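Table linens: get your numbers in early

Quick one this month, we are flat out with spring bookings and I'm typing this between phone calls. Linens. Third time since February a host has called us the afternoon before a party with the wrong size cloths, so please read this before you order anything.

Measure the tables yourself. Don't go by what the venue says on the website. Vija Laur did the anniversary dinner at Stadow and the "standard rounds" were a good bit wider than standard, so the cloths stopped halfway down and you could see every folding leg in the place. She pinned skirts on until 4 pm. Looked fine by candlelight, but still.

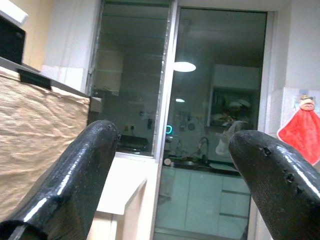 For a sit-down dinner you want the cloth to the floor, or close. For a buffet, floor length on the guest side and shorter at the back, so whoever is refilling trays doesn't step on it. Cocktail tables – get the stretchy covers, skip the sashes. They slide. They always slide.

Colors. Ivory and white are not the same thing and they look terrible next to each other. Pick one and stick to it, napkins too. If you're set on a dark cloth ask for a swatch first, the navy from Brinum came out nearly purple under the hall lights and the bride noticed before we did. Nkrumah Gbeho keeps a swatch ring at the front desk, borrow it overnight if you want, just bring it back.

Napkins, order extra. We did 300 for a reception last season and had 18 left at the end of the night, which sounds like plenty untill you remember the bread baskets and the drinks station need lining too.

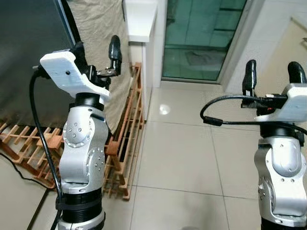
Wrinkles are the other thing. Rental cloths come folded in squares and the creases show in every single photo. Hang them the night before if there's anywhere to hang them. If not, a hand steamer once they're on the tables, working from the middle out. Do it before the centerpieces go down, please. Lacey Sugden steamed around 50 vases at the Arkidia lunch and says never again.

Candle wax – leave it alone. Don't pick, don't iron it, don't try the paper bag trick. Just put that cloth in a seperate bag and tell us when you return it. Same for red wine. The cleaning fee is a lot less than the replacement fee.

Returns: shake them out first, count, bag them dry. Damp cloths left in a plastic bag over a long weekend get mildew, and then they're yours.

Orders for the next round go to Ona Adomaitis, with table sizes and shapes in the same email so she isn't chasing you for them.

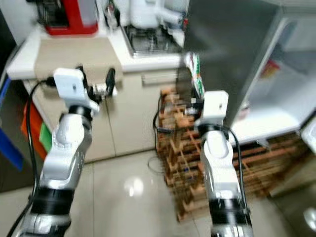
Also this month

Chair covers are back in stock, 97 in ivory, none in black yet. Agnese Lill has the list.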